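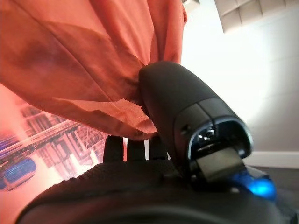
Thin orange fabric hangs in soft folds.

Flundum laundry to take household bedding from July

The Storkerden laundry in Flundum will start washing bedding and clothes for private households in July, manager Angelica Saludo said Thursday, January 23, 2025. Until now it has worked only for guesthouses and clinics.

Customers will be able to leave bags at the Gronow Street counter or book a pickup. A full set of sheets will cost $17, and a duvet $9 more. Clothes will be priced by weight.

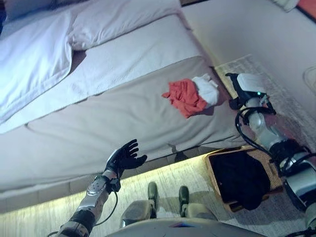

A bed with the duvet folded back and two crumpled pieces of cloth on the sheet.

The company asked residents last fall whether they would use the service, and 112 said they would do so at least once a month. Many live in apartments without room for a dryer – a common complaint in the older blocks near the harbor.

"Duvets are what people ask us for," Saludo said. "They don't fit in a small machine."

Two new washers will be installed this spring, along with a second drying line.

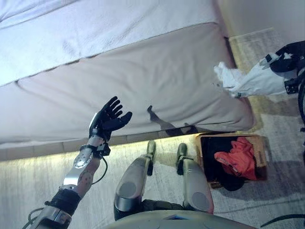 How to sign up

Registration opens at the counter next month. Households in Fasden can join too, but pickup there will run on Tuesdays only.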